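About Plositness

Plositness is a board game library and club. We keep games that people can borrow, rooms where they can play them, and a repair desk where boxes, boards and pieces get put back in order. We are a membership group, open to adults and to families with children of any age.

The library started as a shared shelf. A handful of households on the same street got tired of buying games that were played twice and then sat in a closet, so they put them together in one place and wrote a list. The first list had 184 titles on it. The catalog now has 2646, not counting expansions, which are filed with the game they belong to.

We moved into our present rooms on the upper floor of the Moschos building after four years in a basement that flooded. The move took most of an October. The damp had ruined a good part of the card games, and replacing them used up what we had saved for new shelves. People still ask about the old basement copy of the railroad game with the hand-painted board. It did not survive.

What we lend

Members can take home up to three games at a time and keep them for three weeks. A loan can be renewed once if there is no one waiting. Games that are out of print, or that we have only one copy of and could not replace, stay in the building and are marked with a green label on the spine.

The collection leans toward games that can be learned in one evening. We have plenty of long ones too, mostly because members donated them, and there is a steady group that plays them. Children's games are kept on the lower shelves. Two-player games have their own section, as do cooperative games. Classic card and dice games are filed by the equipment they need, so that a person with one deck or five dice can find something to play without buying anything.

We do not lend video games, and we stopped lending jigsaw puzzles after the second year. Checking them for missing pieces took more time than everything else combined.

The rooms

There are three rooms. The large room has long tables and is used for open play. The middle room holds the catalog desk and most of the shelves. The small room can be reserved by members for a private game, a birthday or a rules class. Reservations are free and run for up to three hours.

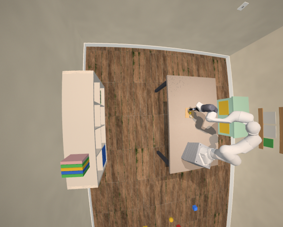 Fliseo: I joined for the lending, and I didn't expect to use the rooms at all. Now we reserve the small one every month. My kids are loud, and it was a relief to find a place with a door that closes. I would still like a later closing time in summer.

Closing time is 9 p.m. all year. We have looked at staying open later and may try it again, but the building is locked at 9:30 and that is not our decision.

Food is allowed at the long tables as long as it is not greasy. Drinks need a lid. Both rules came in after damage to specific games, and we apply them to everyone, including staff.

The repair desk

Fidix is our repair service. It began as a drawer of spare parts and is now a workbench with its own hours, from 4 p.m. to 7 p.m. Fidix mends split box corners, re-backs torn boards, reprints lost rule sheets where we are permitted to, and matches missing pieces from stock. Members pay for materials only. Non-members pay for materials and a small bench fee.

The spare parts come from incomplete games that people give us. We take these gladly. A game with half its pieces is no use on the shelf, but it can make three other games whole again. Parts are sorted by type and size – pawns, cubes, discs, dice, stands, tiles, play money – and kept in small drawers. At the last stocktaking there were 1000 dice in the drawers, which is more than we need, and we now ask people to offer dice to a school before they offer them to us.

If you are bringing something in for repair, bring the whole game, with the box and the rules. A piece that looks right on its own is often a size too large once it is on the board. Colors are the other common problem. There are many kinds of blue, and a pawn that nearly matches can be taken for another player's by the end of a long evening. Where we cannot match a color we replace the full set.

Dice we treat a little differently. Mixed sets are fine in most games, and some families prefer a different color for each player. What matters is that the dice in one box are the same size and that the numbers can be read easily across a table. We also suggest rolling on a mat or in a tray. It keeps the noise down, it saves the tabletop, and fewer dice end up under the radiator.
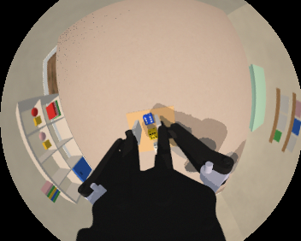
Blue die and yellow die by the orange mat's center.

Classes and school visits

We teach rules classes in the small room for groups of up to eight. Most are for people who own a game and have never gotten through the rule book. Bring your own copy or use ours. A class usually covers one game, with a short practice round and then a full game if there is time.

Schools can book the large room in the morning, before we open to members. Teachers tend to ask for games that use counting, simple probability or reading aloud, and we keep a list for each grade level. We can also send a box of ten games to a classroom for a term. The school signs for the box and pays for anything lost, at cost.

How we are paid for

Membership fees cover rent and heating. New games are bought with the money from the spring sale, where we sell duplicates and titles that have not been borrowed in three years. Members can suggest purchases in the book at the catalog desk. We buy what gets asked for most, with some room kept for games that only a few people want.

We do not accept free copies from publishers in return for reviews. We don't publish reviews. The catalog gives the number of players, the playing time as we have found it in practice, and a note on how hard the rules are to learn. Members have asked for star ratings more than once, and so far the vote has gone against it.

Joining

You can join at the catalog desk any time we are open. Bring something with your address on it. A household membership covers everyone living at the same address, and one card is enough for all of you. Visitors may play in the large room twice before they need to join, but they cannot borrow.

If you would like to give us games, please ask at the desk first. We are short of storage, and there are some titles we already have many copies of.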